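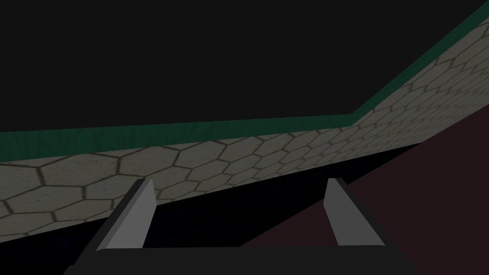 15 February 2021

Sourdough rye, batch 17. Finally a loaf I want to show people!

Started the levain last night with the Duggan rye, the coarse one, and left it on the shelf over the radiator. By morning it had domed and was just beginning to dimple in the middle, smelling of apples and a little of yogurt. In December it took until lunch to get that far, so the warmer shelf is a keeper.

Final dough: 500 g Duggan rye, 500 g Wostulon bread flour (so 1000 g flour in all, makes the percentages easy), 860 g water, salt as usual. I held back a splash of the water and then put it all in anyway. Very sticky. Wet hands, bench scraper, no extra flour. I keep wanting to knead this stuff and it doesn't need it, the rye just turns to paste. Mixed until there were no dry bits, rested it, two gentle folds, then straight into the tins.

Caraway in one tin only. Toasted the seeds first and the smell was wonderful, the whole room had it for an hour.

Proof was shorter than I expected. I went by the pinholes on top (first three or four showing, then into the oven) and I think that was right. Batch 16 I let go until the surface looked like a sponge and it sank in the middle.

Oven hot to start, turned down after the first stretch, lid off for the last part. Crust came out dark, almost chestnut, with nice cracks where I dusted it. Left both wrapped in a cloth and did NOT cut them warm. Hard work, that.

Crumb: even, moist, no gummy line along the bottom. Sourness is just where I like it. The caraway loaf is better with cheese, the plain one better with butter and jam.

Next time:
- try the Drandeo malt, a spoonful, dark one
- same shelf, same timing on the levain
- grease the corners of the small tin properly, it stuck again
- order more Wostulon, the bag is nearly done

Half of the plain loaf is in the bread box by the sink. Help yourselves, and write down what you think under this entry.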